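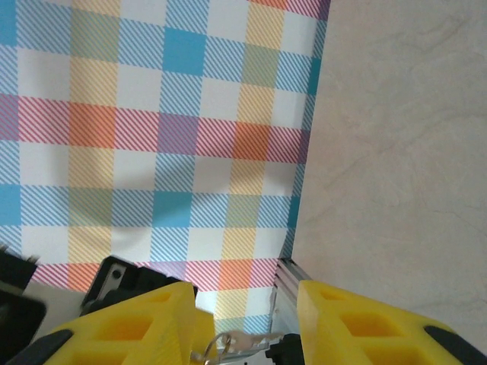

Support > Table Linens > Open tickets > Plaid cloth slides and won't lie flat

Opened by Ye-ji Seol
Status: open, waiting on customer

Hi, me again (I'm the one who wrote in November about the napkins, you were very nice about it). This time it's the plaid tablecloth from the Selwood range, the one with the pastel blocks, turquoise and orange and pale green with all the fine stripes crossing over. I love it. My mother loves it. It will not stay put!

So the problem is really two problems and I don't know if they're the same problem. One, the cloth creeps. I put it on square, we have breakfast, and by the time I'm clearing up it has wandered toward the window side and there's a wedge of bare tabletop showing on the other side. Two, the edge doesn't lie straight. It has a little wobble to it, so even when I line up the corners the side looks like I put it on in the dark. With a plain cloth I probably wouldn't care but with checks your eye goes right to it.

The table is a beige-gray one with that faint marbly streaking, very smooth. I got it from Fakhoury when we moved to Drillavthorpe and I don't have the paperwork, so please don't ask me what it's made of, I have no idea. It wipes clean and it's slippery, that's all I can tell you.

The cloth has been washed 3 times, cold, and hung up to dry. I have ironed it once, badly.

---

Reply from Idris Gronow, Imano customer support

Hi Ye-ji, good to hear from you again, and I'm glad the napkins worked out. I have the same cloth at home as it happens, on a much rougher table, and mine stays where I leave it, so my first guess is that the tabletop is a big part of the creeping. The edge is a separate thing I think.

Could you try a few things for me and write back after each one? I know that's a pain but if you do them all on the same evening we won't know which one did it.

First, wipe the table with plain warm water and a bit of dish soap, rinse, and dry it completely. A lot of spray cleaners leave a film and cloth skates right over it. Put the cloth back and use it as normal for a day.

Second, check whether the cloth is square. Fold it in half with the right sides together, matching the corners, and look at whether the edges line up all the way down. Then unfold and do it the other way. The stripes help you here, since they should run along with the fold.

Let me know!

---

Ye-ji Seol

OK, did the soap and water. You were right that there was something on the table, the water went kind of cloudy, which was a bit embarrassing. Cloth went back on. It's better? I'd say it moved about half as far at breakfast. Still moved though. I put a little bit of masking tape on the table next to the edge so I could see, and by the evening the edge was a finger's width off the tape. Before it would have been my whole hand.

Have not done the folding yet, my nephew was over and the table was covered in his drawing things.

---

Ye-ji Seol

Folding done. Lengthwise it matches up beautifully. The other way, no. The corners meet but then one side bows out in the middle and comes back in again, and when I follow a turquoise square across the fold it doesn't land on its partner, it's off by a bit. So is it cut wrong? Or did I do that with the iron? I did pull on it while I was ironing, I'll admit. It was still damp and I was in a hurry.

---

Idris Gronow

Thanks, that's really useful. If the corners meet and the side bows, that sounds much more like stretching than cutting. When one of these is cut crooked you normally see it at the corners. Ironing damp cotton while pulling on it will do that, and so will hanging it from one edge with the weight all on two pegs. How do you hang yours?

The good news is that it usually comes back. Wash it on 30 or cold, take it out before it's fully dry, and lay it flat on a bed or a clean floor. Pull it gently corner to corner, on the diagonal that looks short. You'll feel it give. Smooth it out with your hands and leave it there till it's dry. Then iron from the middle outward, pressing down and lifting instead of dragging.

For the creeping, try a thin underlay. Any grippy felt-backed one will do, it doesn't have to be ours. Cut it a little smaller than the tabletop all round.

---

Ye-ji Seol

I hang it over the line with two pegs. You have clearly been looking in my window.

Tried the corner to corner thing this afternoon on the spare bed. It felt wrong to be yanking on it after you just told me not to yank on it, but it did give, like you said, and the short diagonal is nearly the same as the other one now. It's drying. I've closed the door because of the cat.

The underlay I've ordered, the cheapest one that said non-slip. I'll put both on when it comes.

One more question while I've got you. Is it safe to iron with steam? The label has worn off to where I can make out the little iron but not the dots.

---

Idris Gronow, 31 May 2023

Medium heat and steam is fine for that one, on the back if you can so the colors keep. I'll leave the ticket open until the underlay turns up. If the side is still bowing after you've ironed it, send me the measurement down each edge and across the middle and I'll see about a replacement.

---

Ye-ji Seol

Will do. Edge is dry, by the way, and looks a lot straighter lying on the bed. On the table is another matter, I'll report back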